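Clekgate Pattern Book, transcribed
README for the dataset, version 2

What you have downloaded is the order and pattern ledger of the Clekgate mill, typed out line by line into a spreadsheet. The mill wove worsted suiting, lined a great many waistcoats, and kept its books in a hand that got worse as the day went on. There are 1078 entries. Each is one order: a cloth, a length, a customer, a price, and very often a complaint.

If you only want to know what people wore in a damp valley with one tailor, skip to the file called orders.csv and ignore the rest of us. 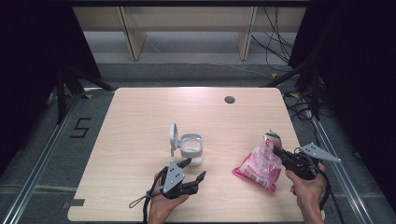 Eyvindur Steinarsdóttir

Where it came from

The ledger sat in the Flostotham town store between a box of bobbins and a box labelled "not bobbins". It has a calf spine, a broken clasp and 1733 stamped inside the front board. The number is a shelf mark. I mention it early, as the first version of this dataset was cited twice as an eighteenth-century source, and the book has orders in it for zip fasteners.

Maximiliano Daza typed the first half and I typed the second. You can tell where we changed over: he wrote "grey" and I wrote "gray" until he noticed. Version 2 has "grey" all the way through.

Files

orders.csv – one row per order, in ledger order. Ledger order is nearly date order, except for the winter when the clerk started from the back of the book and worked inwards.

cloths.csv – the cloth names with weight, weave and colour where the ledger gives them. Where it doesn't, the cell is empty. Please don't fill it in from a fashion encyclopaedia and send it back to us.

customers.csv – shops, tailors and makers-up. Private customers have been reduced to initials. Thygesen appears under four spellings and has been left under four spellings, with a column called same_as to tie them together. They bought lining, argued over lining, and bought more of it.

complaints.txt – the remarks column, complete. This is the file people read.

Columns in orders.csv

entry: running number, ours and not the mill's.
page: page of the ledger. Page 22 is missing and had been cut out neatly before it got to us.
cloth: matches cloths.csv.
length_yd: length in yards. Quarters are given as decimals. We haven't turned anything into metres and would rather you did it in your own copy.
price: exactly as written, with pounds, shillings and pence in one cell. I know.
state: "sent", "part sent", "returned", or "see letter". There are no letters.
remark: yes or no. If yes, look in complaints.txt under the same entry number.

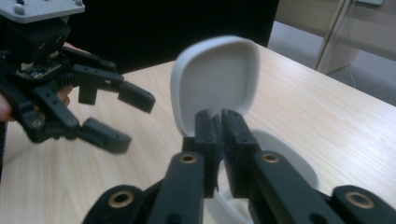
Can I use the price column to work out what a suit cost?
You can get the cost of the cloth and nothing more. The ledger never records cutting, sewing, buttons or the tailor's opinion of himself, so any figure for a finished suit would be guesswork on top of old money.

Known problems

The word we read as "Vusden" may be a place, a shade of brown or a man. It turns up after cloth names ("herringbone, Vusden") and once on its own in the customer column. We've kept it in both places. Maximiliano is for the shade of brown. I've moved over to the man, mainly on the strength of a remark that says Vusden was "most unhappy with the trousering".

Lengths under one yard are probably samples, but some were charged at full price, and someone paid. They are left in.

The clerk used a small cross for "cancelled" and a slightly smaller cross for "checked". Where we couldn't decide, state is blank.

Ink has come through from the other side on the damp pages near the end. Entries read with difficulty have a question mark after the cloth name. If your software hates question marks, strip them, but keep a note that you did.

Using it

Free for teaching, research, costume work and settling arguments. Say which version you used. Version 1 still floats about and has the lining orders doubled, which made Clekgate look like the best-lined town in the north.

Corrections are welcome with an entry number. Corrections without one go in a folder, and I look at the folder in November.

Still to do

Match the sample cuttings to the cloth names. They were pinned beside the entries, and most have come off and slid into the gutter of the book
The dye recipes on the endpapers, once we can agree which way up they go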